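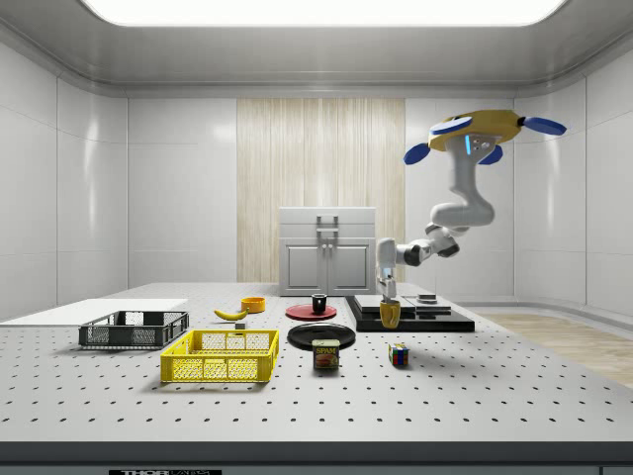 # grollia-tabletop-teleop

Simulated teleoperation episodes for a single arm over a perforated table, recorded in the Grollia scene. The set is meant for behavior cloning and for testing replay tools. It holds 400 episodes in total: 330 in `train`, 36 in `val`, and the remainder in `scratch`, which is kept for debugging and should be left out of reported results.

Maintainer: Songül Özkan. Operator guide and annotation rules: Hacer Demirtaş.

Last edit to this card: Wed 4 November

## Tasks

Every episode is one pick or one pick-and-place. The instruction string is stored per episode and was shown to the operator before control was handed over.

| task id | instruction |
|---|---|
| `mug_lift` | lift the yellow mug off the black platform |
| `mug_to_plate` | put the yellow mug on the red plate |
| `cup_to_plate` | move the black cup to the black plate |
| `cube_to_crate` | put the cube in the yellow crate |
| `can_to_crate` | put the can in the gray crate |
| `banana_to_bowl` | put the banana in the bowl |

The mug tasks use a top grasp, with the fingers closed around the upper part of the mug. Handle grasps were tried early on and dropped. A few remain in `scratch`.

## How it was recorded

Operators drove the arm with Jonow, our remote control client. The hand controller sends a 6-DoF pose delta and one trigger value. Deltas are applied in the tool frame while the clutch is held and ignored otherwise. Clutch-out periods are kept in the raw log but cut from the exported episodes, so wall-clock time and step index do not line up. Use `t_sim` if you need time.

An episode starts on the first non-zero delta and ends when the operator presses the stop button. There is no automatic success check at record time. Labels in `success` were assigned afterward from object poses, then checked by hand for the crate tasks, where the mesh walls gave false contacts.

Each operator did a practice block before recording. Practice data is not included.

## Layout

```
grollia-tabletop-teleop/
 train/
 val/
 scratch/
 meta/
 tasks.json
 operators.json
 scene.yaml
```

One HDF5 file per episode. Main keys:

- `obs/rgb_room` — wide view of the table
- `obs/rgb_wrist` — wrist view, missing in some `scratch` files
- `obs/q`, `obs/dq` — joint positions and velocities, radians
- `obs/gripper` — opening, 0 closed, 1 open
- `action/delta` — commanded pose delta after clutch filtering
- `action/trigger` — raw trigger, not thresholded
- `t_sim` — simulator time, seconds
- `success` — 0, 1, or -1 for unlabeled

Object poses are under `state/`. They are there for labeling and analysis. Policies trained on them should be reported separately.

## Loading

```python
from maltus import EpisodeSet

ds = EpisodeSet("grollia-tabletop-teleop", split="train")
ep = ds[0]
print(ep.instruction, len(ep))
```

`maltus` reads files lazily. Episodes run up to 156 steps after trimming, so padding to a fixed length is cheap.

## Known issues

- Trigger noise. One controller rests slightly above zero. Threshold at 0.1 or the gripper will appear to creep.
- The cube can settle with a small tilt after reset. The tilt is in `state/` and was left alone.
- Operators differ in speed. `operators.json` has an anonymous id per episode if you want to balance by operator.
- Grasps on the platform are slower than grasps at table height. Most operators stop above the object and then come straight down, and a cloned policy tends to copy the pause. Dropping near-zero actions helps on `mug_lift` but hurts `cube_to_crate`, where the pause before release matters.
- Replay from `action/delta` alone drifts. Replay from `obs/q` if you need the same final pose.

## Not covered

No real-arm data. Lighting and room textures are fixed across all episodes, and so is the wide camera. Nothing here supports claims about transfer to hardware. The Ackroyd set uses the same key names but a different gripper model, and its `obs/gripper` is inverted. Convert before mixing the two.

## Changes

- 0.3 — relabeled crate tasks, added `t_sim`
- 0.2 — moved handle grasps to `scratch`
- 0.1 — first internal export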